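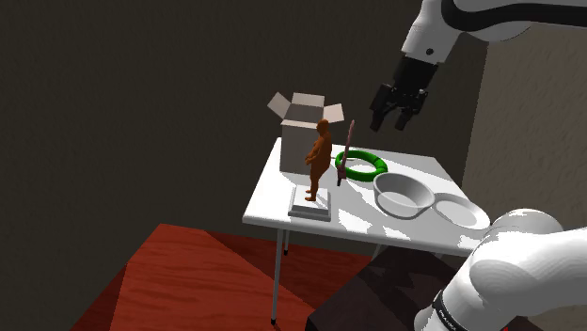

Sim view, fingers open, green ring and box on the table

drukura_dev
15/11/2024
Planner keeps timing out on the ring. Grasp sampler gives me 277 candidates and IK rejects all but 2. Box flaps are in the collision set as convex hulls.

McKinnon
Hulls are your problem. A hull over an open box closes the mouth. Decompose the mesh.

undex
Disagree. The ring isn't in the box. I'd look at the ring first, a hull fills the hole too, so any grasp with a finger inside it gets rejected.

McKinnon
Same fix for both.

drukura_dev
Decomposed the ring only. 987 candidates now, planning is slower but it finds paths. Leaving the box for later.

undex
Cap the sampler then.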